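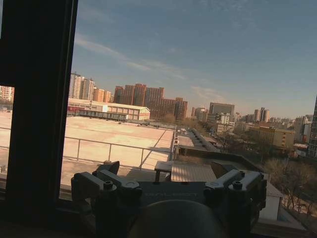
High floor, mostly clear, a few wisps over the left-hand buildings.

I have been paying for the sky for four years now, and I would like to talk about what I've been getting.

When you rent or buy above a certain height in this city, a portion of the money goes to something called the view. It is never itemized. You will find the parking space itemized, and the storage cage, and at Zastberg, where I looked first, a monthly fee for a "scent program" in the lobby. The view is folded into the price like an egg into batter, and you only learn it was in there when you ask about the same apartment lower down. I asked. The same layout in my building, same stove, same closet door that swings into the other closet door, went for 436 dollars a month less on the third floor. The leasing agent told me this in the voice people use to tell you about a cousin's divorce.

So I know what I pay. What I pay for is mostly a roof.

I don't mean my roof. I mean the flat beige one out there on the left, belonging to a building whose front I have walked past hundreds of times without once wondering what was on top. It's wide and it's plain, and in good sun it goes a little pink, like a Band-Aid. It has seams. A shadow crosses it on the diagonal. I could draw you that roof from memory, and I couldn't tell you the color of my own front door.

I want to make an argument in favor of the roof, but first I have to be unkind to the word "view," because I think it has gotten away with a lot.

The brochures treat a view as a thing you own, like a dishwasher. The Hereck people, who built the tower two streets over from mine, had a sales book with a foldout page of sunset in it. The sunset was orange from one end of the paper to the other, and a woman in a robe was standing in front of it holding a mug in both hands. I have lived with a lot of sky since then and I have never stood in front of it in a robe with a mug in both hands. I have stood in front of it on hold with the gas company. I've stood in front of it eating cereal out of a measuring cup. In December I stood in front of it at 4:30 in the afternoon, watching it go dark, and thought about 436 dollars.

A view in a brochure also has no window in it. This is a bigger omission than you would think. Mine comes with a thick black frame that runs down from the top and takes a bite out of everything, so that I get one large piece of city and, off to the side, a sliver of the same city, as if somebody had been cutting a cake and lost interest. The high-rises in the sliver are perfectly good high-rises. I have never been able to decide if they're part of the view or a bonus. For the first year I moved my head to see around the frame. Then I stopped, and now if you took it away I suppose I would feel undressed.

Then there's the glass, which is outdoors on one side and therefore somebody else's problem. The management washes it when the management washes it. You get a notice under the door telling you to close your blinds for privacy, and then a man goes by on ropes, and you are supposed to pretend you weren't both embarrassed. I had tea out once when he came. I lifted the cup at him. He nodded, with a squeegee in his hand and a very long way under his shoes, and I have thought about the stupidity of that gesture at least once a month since.

My friend Svitlana Bilyk lives on a ground floor and says a view is what people buy when they've run out of things to look at in the room. She has a point, and she also has a bus stop. Her front window is 17 feet from it. She has watched entire relationships happen at that stop. She knows who has changed jobs by what time they turn up, and she once knocked on her own window to tell a stranger he'd left his umbrella on the bench, and he waved, and came back with muffins. Or he came back with one muffin. The story has grown. I have no muffin story. At my height you can't see who anyone is, and you couldn't tell them about an umbrella if you did.

She came up for dinner the first winter and stood at the window for a polite interval. "It's very big," she said. Then she asked what was on the flat roof, and I said nothing much was, and she said, "Then why do you keep looking at it?"

I've been working on my answer ever since, which is how you got this essay.

I think the trouble with a famous view, the bridge or the harbor or the mountain with snow on it, is that it expects something from you. You have to keep up with it. Bohdan Nazarenko, whom I used to work with, bought a place at Varkley with a slice of river in the living room, and he can't enjoy a meal there. He turns the chairs. He seats you facing it and then watches you to see if you are looking, and if you're looking at your potatoes he'll say, "There's a barge." I have admired more barges from that man's table than I ever wanted to know existed. He told me once he feels guilty closing the curtains, as though the river had come a long way. He's thinking of moving.

The roof wants nothing. It has no good side. You can ignore it for a week and it doesn't get less beige. When I'm stuck on a paragraph I look over at it, and it gives me exactly enough to rest my eyes on and not one thing more, and after a bit I go back to the paragraph. If it were a mountain I'd be there all morning having feelings.

It's good for weather, too. The sky is supposed to be where you look for weather, but the sky exaggerates. A few thin streaks of cloud going up on a slant, like somebody testing a pen, and I used to think, well, here comes something. Usually what came was the evening. The roof gives it to you plain. Rain turns it dark. Snow sits on it longer than it sits on the street, and that's how I know on a bad morning that the street is lying to me about being safe. And on a clear day the shadow goes across it, and I have learned to read that shadow well enough to be late for things with some precision.

I'll say a word for the sky all the same, having paid for it. There's a great deal of it. It takes up the top two-thirds of whatever I look at, and the blue isn't one blue. It's deep overhead and then it loses its nerve as it comes down, and by the time it reaches the buildings it's hardly more than milk. I didn't know that before I lived up here. I must have seen it, but at street level you get your sky in strips between cornices, and a strip is all one color. So that's a thing I have learned, at a cost of 436 dollars a month, and I pass it along to you free.

I'm less sure about the sill. I had big plans for the sill. There was going to be a row of herbs on it, and I bought seven pots from Cordier, the expensive kind with a saucer that matches, and I put basil in three and something called winter savory in the rest. High windows are hard on plants. They got the full sun, every bit that the brochure had promised me, and they went the color of the roof in under a month. I kept the pots. They're in the storage cage, itemized.

What sits there these days depends on what I was carrying when the phone rang. It's a fine place to lean. If I'm being fair, I have gotten more use out of leaning than I would have out of savory.

The lease came up again this spring, and with it a letter saying the rent would now be reviewed "in line with premium outlook units in the neighborhood." I read that twice. I called the office and asked what the outlook was, specifically, that I was getting the premium of. The young man looked up my unit and said, with real warmth, "Oh, you have the city!"

I said that what I had was a roof.

He said he had it down as city.

We went back and forth about that for a while, and he ended up taking 900 dollars off the year, which he called a loyalty adjustment, and I don't believe loyalty had anything to do with it. I signed. Svitlana thinks I should have come down to the third floor and bought a lot of muffins. She may be right. But the third floor on my side looks straight into a wall, and I asked about the color, and it's gray.

There is a rumor, meanwhile, that the people across the way are going to do something with all that space. A deck, I heard in the elevator, with planters and string lights. Somebody else said solar panels. The woman with the greyhound said pickleball, and the whole elevator went quiet. Everyone I've talked to in the building is in favor of the deck, on the grounds that it would give us something to look at.

I've written a letter against it. I kept it short, and I left out the part about the pink.

Contact the editors | Reprints | Copyright the author, all rights reserved | Back to top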